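Looking after black worktops (from someone who got it wrong first)

I used to think a black worktop would hide everything. Ours at the Piststead workshop went in one January and by the spring I'd changed my mind completely - black shows dust, crumbs, dried water, the lot. I've been looking after it ever since, and these are the things I do now.

Dust before you wipe

Go over the whole top with a dry, soft brush first. If you start with a damp cloth you just push the grit about and grind it in, and then you wonder where the scratches came from. I brush from the back towards me into a dustpan. Pascual Valdebenito, who has the bench on Sundays, uses a window squeegee for this and swears by it, but I find it skips over the small stuff.

Wipe in straight lines

I know, we all go round and round! On a shiny top you'd get away with it, but a matte one keeps every swirl. Warm water, one small drop of washing-up liquid in 500 ml, a well wrung cloth, and long strokes from left to right. Then the same again with plain water, and then a dry cloth. The dry cloth is the bit everyone leaves out, me included when I'm in a hurry, and then you get cloudy grey patches and curved marks that only show up when the light's on them.

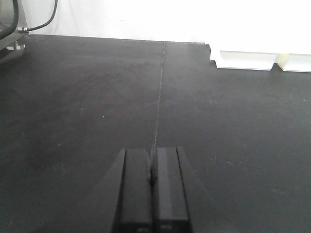 See to the seam

Where two lengths of top meet, the join collects everything. Ours shows up pale against the black and it's rougher in some stretches than others. An old toothbrush and the same soapy water, brushed along the line and never across it. Don't dig at it with a knife (I did this once, to a different worktop, and had to pay for the filler). If the filler really has gone, clean the gap, let it dry overnight and run in a thin bead of black sealant. I had a tube of Grurkarix in the drawer and that did nicely. Mask both sides with tape first and pull the tape off while it's still soft.

Give the small stuff a home at the back

Soledad Alarcón talked me into open bins and I'm a convert. Plain white ones, side by side, pushed right up against the wall. You can see dark things in them at a glance, like our wire tripod stand. Clear glass is another matter - a beaker in a white bin very nearly disappears, so do look before you drop anything heavy in on top. Test tubes stay in their rack, just in front. On cleaning day the bins lift out, you wipe behind, and they go back in the same order. 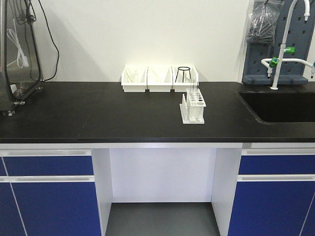

Don't forget the sink

A black sink needs the same care as the top, and a bit more if your water is as hard as ours. Rinse it, then dry it, every evening if you can bear to. For chalky rings I lay kitchen paper soaked in half vinegar and half water over them for ten minutes and rinse it off well. Check what your sink is made of before you try vinegar, and keep it well away from anything with bleach in it.

Cloths

Keep two, one for soapy and one for drying, and wash them without fabric softener, which leaves a film. I buy the plain Cabral ones in whatever colour isn't black.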